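The Karinix Problem, or Why the Second Season of Vedano Works

Last updated: January

I finished the second season of Vedano at 1:20 in the morning, which was a mistake on a work night, and I have been taking notes on it ever since. These are the notes in a slightly better order. If you have not seen the first season, there are spoilers for it below. For the second season I will keep to structure and stay away from the ending.

The short version of the show: Ruxandra Oprea plays Irina Costache, an insurance investigator sent to a small river port to look into a warehouse fire. The claim is for 2000 crates of machine parts. She finds the remains of far fewer. The first season spends seven episodes on what was in the missing crates and an eighth on who moved them. It was a competent mystery with one serious fault. The company behind everything, Karinix, was named in the second episode by a character who had no reason to know the name, and from then on the viewer was ahead of the detective. Waiting for a smart character to catch up is tiring, and Oprea had to play a lot of frowning at paper. 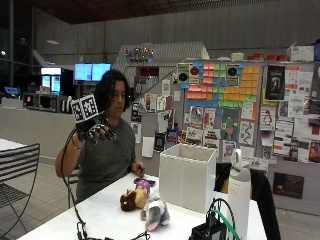

Glove on, two plush toys on the table.

The second season fixes this by changing the order in which facts arrive. I went back and logged each clue in the first three episodes with a time stamp, and in every case but one Costache gets the information in the same shot the audience does. The exception is the locker, and that one is handled with enough care that I will get to it separately.

The writers also gave up on the parallel timeline. Season one cut between the night of the fire and the present, and the grading was so similar in both that I twice lost track of which one I was in. Season two runs straight through 17 days. Each episode covers two days or so, with one that covers five, and the date is never put on screen. You track it from the ferry schedule on the wall of the harbor office, which the set dresser kept accurate. I checked it against the dialogue and found a single error, in the fourth episode, where a line refers to the evening ferry on a day it does not run. A line recorded late, is my guess.

Now the locker. In episode three Costache is handed a key with the number 2365 on a paper tag. The audience has seen that number once before, on the side of a freight car in the opening minutes, and she has not. A lesser show would cut back to the freight car. This one holds on her face, she puts the key in her coat, and the scene goes on to be about something else for four minutes. The number does not come up again until the sixth episode. I like this a great deal. It trusts that the people who noticed will hold on to it and that the people who did not will be fine.

Horațiu Filip is the main addition to the cast. He plays Zident, a retired customs officer who may or may not have signed the original manifests. Zident is a surname here, although for two episodes I took it for a nickname, since everybody in the port says it as if it were one. Filip has a flat, slow delivery that could easily sink a scene, and in the first episode it nearly does. By the third the editing has adjusted to him. The pauses get longer, the reverse shots come later, and his scenes with Oprea turn into the best thing in the show. There is one at a kitchen table where he peels an entire apple before he answers a question. The answer is no.
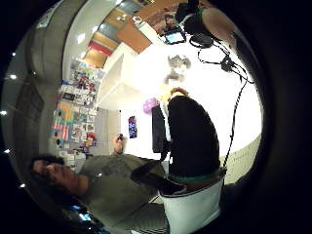
Olive-gray shirt, black strap, purple fuzzy thing near the top.

On the technical side, the sound mix is much improved. I complained last time that speech was buried under the score in every exterior scene, and I had to turn on subtitles for a language I speak. The music is now mostly gone from dialogue scenes. What replaces it is room tone: a refrigerator, a fan, the ferry engine through a closed window. It helps the plot as well, since in one scene the fan stops and two characters look up.

The picture is less consistent. Night exteriors are good, with real black in the shadows and no blue wash. Day interiors are often a stop too bright, and the harbor office in particular looks like it was lit for a different show. I watched two episodes on a second screen to make sure it was not my settings. Same result.

Pacing is where I expect people to disagree with me. Episodes run 62 minutes, up from the first season, and the fifth could lose ten of them without harm. It has a subplot involving Costache's brother and the sale of a house — a plain attempt to give her a life outside the case — and it stops cold when the main plot needs the room. The brother is never mentioned again. If there is a third season I assume he will be back, and I assume I will have forgotten his name, as I have now. 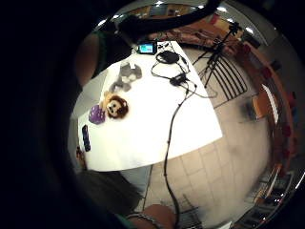
The other weak spot is Karinix itself. The company still has no face. We get a lawyer, a letterhead and a voice on the phone. In the first season that was a defect, because the script kept telling us how dangerous they were and showing us stationery. In the second it is closer to a method. The show seems to have decided that the company is only ever going to be paperwork, and it has become good at paperwork. The best suspense sequence in the season is a man looking for a carbon copy in a filing cabinet while a copier warms up in the next room. I would not have guessed that from the trailer, which is mostly boats.

As to order of viewing, you can start with season two. The first ten minutes restate what you need: the fire, the claim, the missing crates. You lose a little of the weight in one late scene between Costache and her old supervisor, but you also skip the timeline business and the frowning. I would go back and watch the first season's finale afterward, which holds up on its own.

I have one open question that I could not settle on a second viewing. In the sixth episode Zident says he was on shift the night of the fire. In the second he says he had retired by then. Either this is a continuity mistake or it is the setup for whatever comes next, and the show has been careful enough elsewhere that I lean toward setup. If someone has the exact wording of the line in the original audio, post it. The subtitles use two different verbs and I do not trust them.

17 comments
62 shares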